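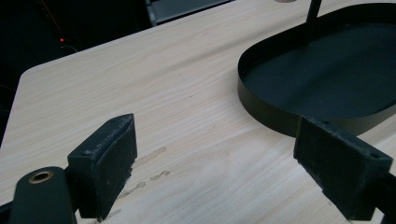 Wood grain on a pale tabletop.

SESDALE, May 2021 - Fona, the four-piece instrumental group from Sesdale, will release its second album, Gavamo, in November on the Miettinen label. Pre-orders for the vinyl, CD and digital editions are open now through the label's web store and the band's own page.

Gavamo has nine tracks and runs 44 minutes. It was written over two winters and recorded in a former grain office on the edge of town, where the group also rehearses. The instruments are upright piano, viola, double bass and a small drum kit, with a pump organ on two pieces. There are no vocals on the record.

The first single, "Low Water," is out today on all the usual streaming services. It opens the album and was the first piece finished for it. A second single will follow before the full release.

The band's first record, a self-titled set of short pieces, was made in five days with one pair of microphones. Gavamo took longer. Most of the basic tracks were played live with all four members in the same room, and the viola and organ parts were added later. The longest piece, "County Line," was recorded three times in full before the group settled on a version. The one on the album is the second.

"We wanted the quiet parts to stay quiet," the band said in a statement. "On the first album we pushed everything up so it could be heard in a car. This time we left it alone. The piano bench creaks in a few places and we kept that too."

The title comes from a word the group used in rehearsal for a passage where the bass and piano trade the same four notes. It has no other meaning. The passage appears on the title track and again, slower, near the end of the closing piece.

The album was mixed on tape and mastered separately for vinyl and digital. Listeners who buy the LP will hear slightly longer gaps between tracks on side two, which the band asked for at the cutting stage. The digital edition runs the last two pieces together.

The vinyl edition is limited to 442 copies on black vinyl in a plain board sleeve. The first 200 orders placed through the label will include a printed booklet with the full score of "Low Water" and the piano part for the title track. The CD comes in a card wallet. Both physical editions include a download code.

Track listing:

1. Low Water
2. Feed Store
3. Gavamo
4. Second Frost
5. County Line
6. Hinge
7. A Room for the Organ
8. Paper Route
9. Low Water, Evening

Fona will play two release shows in Sesdale in November. The first is a seated concert with 183 places, at which the group will perform the album in order. The second is a shorter standing show with older material. Tickets for both go on sale later in the summer, and people on the Miettinen mailing list will get the link one day early. Dates farther from home are being worked out and will be announced when they are confirmed.

Sheet music for the rest of the album will be sold as PDF files after the release. Schools and amateur groups that want to perform any of the pieces can write to the label for parts at no charge. Parts are available for the original instruments and, for "Feed Store" and "Hinge," in an arrangement for string quartet.

About Fona
Fona formed in Sesdale as a trio and became a quartet when the viola was added, shortly before the first album. The group has written music for two short films and a radio play, and performs mainly in small halls and libraries.

About Miettinen
Miettinen is an independent label for instrumental and chamber music. It releases a handful of records each year and handles its own mail order. Gavamo is the second Fona title in its catalog - the first is still in print on CD.

Press copies
Reviewers and radio programmers can request a download or a CD from the Miettinen press desk. Please include the name of the outlet or show and the format needed. Vinyl is not available for review. Interviews with the band can be arranged by email from now through the end of November.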